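Second life for the office desktop
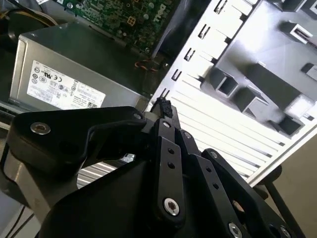 Alby Kingi has been taking old office computers apart in Sellcombe for 36 years, and he still starts with the power leads. Most of the machines on his bench arrive from firms clearing out a floor at once. The last lot, in November, came from an insurer in Fedthorpe.

He unplugs at the connector, never by the wire. "Pull on the cable and you'll have a pin out," he says. The small multi-pin plugs are the worst, tucked in between the power supply and the board where there's hardly room for a thumb.

Drives come out next and are wiped or crushed. A sound power supply goes on the shelf – Kingi gets through plenty of those – and the steel cases are sold by weight.

The workshop passed on 1321 working desktops last year, mainly to schools and to a library scheme in Midtbø. The target for next year is 2000. Kingi thinks they'll manage it if the second bench is ready by spring. He's still waiting on the electrician.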